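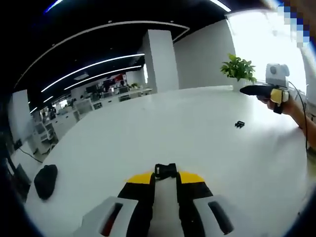 ## 4. Does the buckle matter?

Claims about side-release buckles are easy to find in the packing literature and hard to check. The usual one is that a small plastic buckle saves time over a drawstring or a knot, and that the saving grows as people get used to it. We doubt this was ever measured with any care. The Starnus survey, which is cited most often, asked 681 travelers how quickly they *thought* they could close a pouch. Thinking so is cheap.

Our own sessions used plain black buckles and soft pouches on a white tabletop (Figure 3). A buckle of this kind comes in two parts, a pronged half and a receiving half, and the two have to be found, turned the right way and brought together before anything clicks. Most accounts start the clock at the last of these steps. Munteanu does so openly; the Pivurau report does not say, but its times are too short to include any searching. If the halves are lying apart on a table, the search and the turning are part of the job, and we counted them.

**Figure 3.** A small black plastic buckle held over the white tabletop, with a separate pronged part lying farther back.

Once they are counted, the advantage shrinks. Over 200 closures the buckle was quicker than the drawstring when both halves were already threaded on their strap and facing each other. When the halves started loose, it was slower. The difference was up to 6 seconds per closure, and most of it went into turning the pronged half over. Black on white is about as easy to spot as a part can be, so we would not expect a patterned bedspread or the bottom of a suitcase to help.

Nirnero argues that practice removes the problem. We saw a little of this in the first block of trials and almost none after it. Four blocks is a short run, and a longer one may well show something we missed - but the burden ought to sit with those who claim the effect.

Two cautions apply to our own figures as well. The trials were scored by one of us (Chiriac) and checked by the other (Neagu), and we disagreed more than we would like about when a closure was finished. A buckle can click on one side only and look shut. We scored these as failures, and a kinder rule would move the averages in the buckle's favor. We also used a single size. Wide luggage buckles are easier to grip, and the results here should not be stretched to cover them.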